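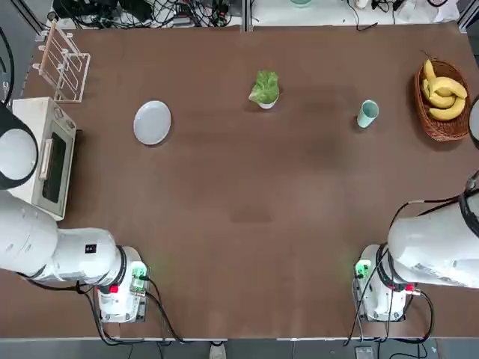 A trial customer in Urkdale asked us whether the Nernar two-arm bench could be left to clear up after breakfast on its own, and added that if someone had to stand there the whole time they might as well do the dishes themselves. It is a reasonable complaint. At this release the bench will do parts of a kitchen chore under supervision, and section 4 covers how to set up the parts it does well.

4.1 What to expect

Picking up a single upright cup and moving it to a clear spot is dependable. Plates are harder, as the fingers need an edge to get under. Standing a plate in a rack slot is still a beta task. Soft produce can be moved but may be bruised. In our Draltau kitchen trials we logged 1551 attempts at the plate-to-rack task, and 700 finished without a person stepping in.

4.2 Setting out the table

1. Switch both arms to Hold and wait for the tone.
2. Wipe the tabletop. Crumbs and dried spills can be read as objects.
3. Place large items first – toaster oven, drying rack, fruit basket – toward the far side of the table.
4. Place plates and cups between them, leaving a hand's width around each one.
5. Open the Salinas app, choose Table, then Scan. Check that every item has an outline. If a plate is missed, move it away from its neighbours and scan again.
6. Choose a task and press Rehearse. The arms will run the path above the objects without closing on anything.
7. If the rehearsal is clear, press Start.

Note: Changing the angle of the rack after a scan voids the scan. Go back to step 5.

Note: Dark plates on a dark table may need extra light. A desk lamp will do.

4.3 Cautions

Keep hands and sleeves off the table while either arm is moving.

Do not ask the bench to load or empty a hot oven. The grip pads are not rated for it.

Check cable slack before each session. A snagged cable will stop the arm and log fault 133.

Do not run 2 tasks at once, even if the app lets you queue them. If an arm stalls while holding something, support the item before you press Release.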